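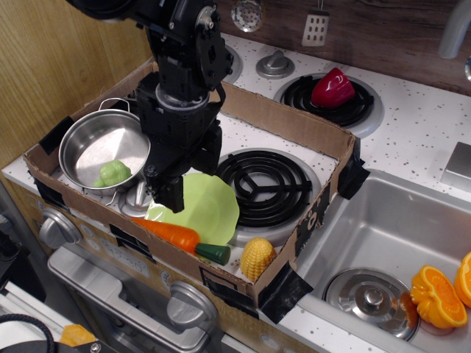 The second reporting period of the Illside project was given over to the collection of demonstrations by remote control. Under the grant agreement with Justedex, the team undertook to record an operator guiding the arm through short kitchen tasks, and to prepare the recordings for training. The principal task has been the movement of a toy carrot between a green plate and other positions on the worktop, with the pot, the corn cob and the remaining toy food left within reach of the gripper. Work is confined to the area inside the taped cardboard tray, so that all operators keep to the same limits.

Recording

A total of 2418 demonstrations were recorded in the period. Of these, 1273 have been checked and accepted, 1123 await checking, and the remainder were withdrawn owing to faults in the joint readings. Wálter Henao and Dayana Cuadros acted as operators throughout. Lizeth Echeverri was responsible for checking, which has proceeded more slowly than was planned in April. The backlog is the main matter we wish to bring to the attention of the funder.

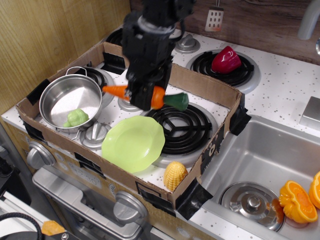 Figure 2. The arm holding the toy carrot above the tray.

Operators reported that long, thin objects remain the hardest to grasp by remote control. The written guidance has been amended accordingly and now asks the operator to pause above the object before closing the gripper. Demonstrations recorded under the earlier guidance are marked as such and will be kept apart during training.

Equipment and spending

The control software supplied by Zorunov was updated once. The update changed the order in which joint angles are stored, and earlier files had to be converted. Spending remains within the approved budget. We request permission to move the unspent travel allowance to staff time for checking.

Next period

The outstanding demonstrations will be checked before any new task is begun. A first training run will follow, and its results will be included in the next report.

Submitted by Hernán Chambi, project lead, 18/10/2020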